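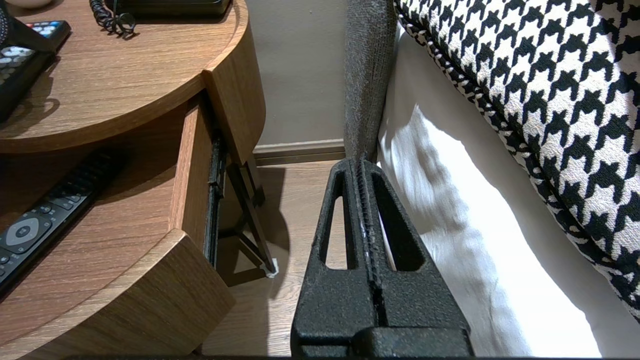
Mendska Magazine, Food and Home Desk

The Pickle Soup of Jovholm

In September the kitchens of Jovholm smell of dill. Stefaniia Lysenko has cooked pickle soup in this town since she was 16, and she still does it in the same pot as her mother.

She starts with pearl barley, which must boil for 90 minutes on a small fire. The potatoes go in next, then carrot and onion fried slowly in butter. The pickles come last — if they go in early, the potatoes stay hard. She grates them with the skin and adds 2 ladles of the brine.

Her neighbor Vsevolod Pavliuk makes it with smoked ribs and does not agree about the brine. For him one ladle is enough. They have discussed this for many years, and I ate both soups on the same day with great pleasure.

Both of them buy their pickles from Demchenko, a small shop near the market, where the barrels stand by the door. Serve the soup with sour cream and dark bread. It tastes better on the second day.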